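Cindton Shared Workrooms
Minutes of the members' meeting
Sunday, August 2, 2020, ground floor, Levine Building

Present: nine members, with two more on the phone. The meeting started at 10:05. The minutes of the last meeting were accepted with one correction: the key deposit is $50, not $15.

1. Rent and lease

Erkow, the landlord, has sent the new lease. The rent stays the same until October. The clause on repainting is still in there, although we asked to have it removed. Two members will read the whole lease again and send their comments by email. Signing is put off until the next meeting.

The electric bill for the building was $1,244. Our share is $400 and has been paid. One member asked how the share is worked out. It goes by floor area, as before.

2. Cables in the back room

This item was carried over. The members went to the back room to look at the floor and then came back to the meeting. The main complaint is the white cable by the leg of the light wood table. It lies in loops on the planks where people walk, and a loose plug has been left on the floor at the end of it. There is also a black cable farther along. 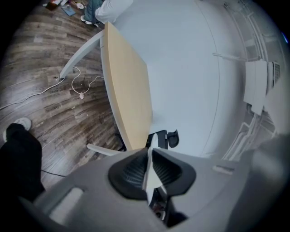

It was agreed that any cable not in use gets unplugged at both ends, coiled, and put on the shelf before the room is locked. Cables that have to stay out should run along the baseboard. One member offered to bring Velcro ties from home. Another wanted cable covers, the rubber kind that lies flat. Taheri Office Supply has them in stock, but they are bulky and a chair does not roll over them easily. Left open for now. Whoever goes to Taheri next will ask for the price of the low ones.

Nothing is to be taped to the floor. The last tape left marks, and the floor belongs to Erkow.

3. Tables and chairs

A member asked for a second table in the back room. There was a fair amount of talk on this. Those in favor said that people end up working on the floor when the table is taken. Those against said that the room is already hard to sweep, and that the wall side is filling up with equipment and bags. A vote was taken: four for, five against, two not voting. No second table this year.

The table we have may be moved, but it is to be lifted by two people and not dragged. It goes back to its place at the end of the day.

Office chairs are to be pushed in under the table or left against the wall. Both are fine -- the point is to keep the way to the door clear. One chair in the front room has a caster that sticks. It will be swapped out if a spare one fits.

4. Power strips

The strip in the back room sits on the floor, and some members would like it screwed to the wall above the baseboard. The lease does not allow new holes without written permission. A letter will go to Erkow asking for this, together with the repainting question from item 1. Until there is an answer, the strip stays where it is and bags should be kept off it.

A reminder that heaters and kettles are not to be plugged into any strip. Use the wall outlet in the kitchen.
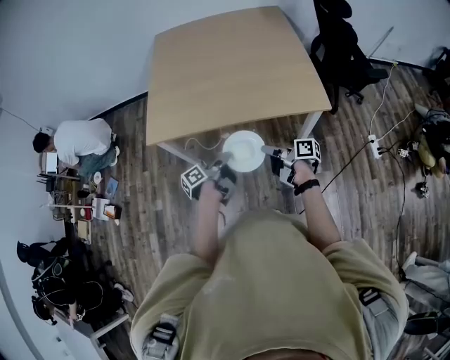 Back room: table, office chair and the power strip on the floor.

5. Plates and cups

Plates from the kitchen keep turning up in the other rooms. Members who need a plate for their work may take one, but it should be washed and back in the cupboard the same day. Glasses stay in the kitchen. A request for a second dish rack was approved, up to $50.

6. Reserve

The reserve is at $3,000. It was suggested that part of it go toward new lighting in the hallway. No decision. Two quotes are needed first, and so far we have one.

7. Other business

The recycling bin is now picked up early in the morning, so it has to be out the night before. The sign-up sheet is on the inside of the kitchen door and has gaps in it for the second half of the month.

The front door lock is stiff again. Pull the door toward you before turning the key. Erkow has been told.

Next meeting: the first weekend in October, same time, front room. The meeting closed at 11:40.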